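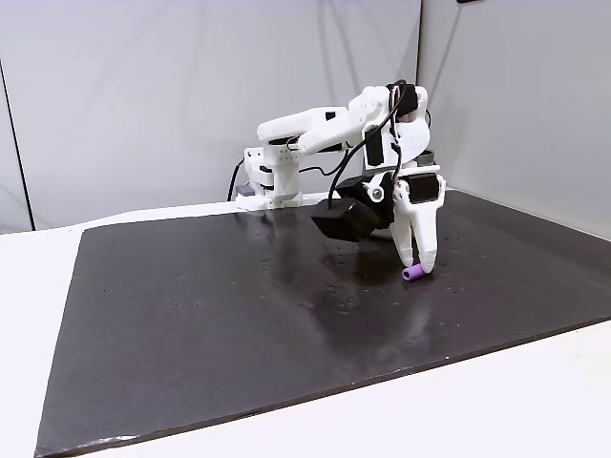
# Cladeck Follow Kit - leader arm and recording software for small printed arms

Hi, I'm Alcides. I make the Cladeck kit with Rekha Rai, who wrote nearly all of the software and will tell you so if you email support. We sell one thing: a second arm, with a handle, that you move with your own hand while the arm on your table copies you. Do a task a bunch of times, save the recordings, train on them. If you already own a small white printed arm like mine, you're most of the way there!

I started building these after a miserable February trying to teach pick-and-place with a game controller. Great for driving a cart, awful for picking up anything the size of a bottle cap. With a leader arm you just reach, and your wrist does what it already knows how to do.

## What you get

- Leader arm, assembled and calibrated, with a trigger grip
- Table clamp (fits tops up to 5 cm thick)
- USB cable and power supply
- License for Jinuser, our recording software, no subscription
- A bag of spare screws, because they roll under things

The follower arm isn't included. Neither are cameras, but Jinuser will record whatever shows up as a normal USB camera.

## How a session goes

Clamp the leader where you can see the follower's fingertips without leaning. Start Jinuser, hold the leader in the rest pose, and press the pedal or the space bar to link the arms. The follower eases over to match you - it won't jump, even if you're way off when you link.

Then do the task. Tap once to start an episode and once to end it. If you fumble, hold the key down and the take is thrown out. I keep the slow, slightly clumsy takes where I recover and toss the ones where I drop the part completely. Rekha keeps everything and sorts it later. We've stopped arguing about it.

My usual practice job is a little purple tube lying on its side on a dark board. Small parts like that are where you really feel the trigger. We gave it a long, soft pull so you can close the fingers a tiny bit at a time, and you can change the curve in settings if you like it snappier.

## Setup tips from my bench

Glossy boards look great and bounce the ceiling lights right back at you. If your camera view has bright streaks across it, move the light before you record, since changing it halfway through a set means two different-looking sets. Plain fabric walls help a lot too. Mine are pale gray and wrinkly and they do the job fine.

Check your cable slack! Run the wrist through its full twist before the first episode. A cable that's a touch short will tug at one end of the range, and you'll end up recording the tug.

## Versions

**Standard, $821.** Everything listed above.

**Pair, $1269.** Two leader arms for two-handed work, plus the foot pedal.

The pedal on its own is $19. Handles come in the regular size or the Kubíček grip, a fatter one for bigger hands (same price, pick it at checkout).

## Shipping and returns

We build in small batches at our shop on Brernolska. If the page says in stock, it's on the shelf and packed. Returns are fine within 30 days as long as the arm still calibrates. For anything else, write to support and tell us which follower you have and which version of Jinuser you're running.

Page last updated 2024-11-26.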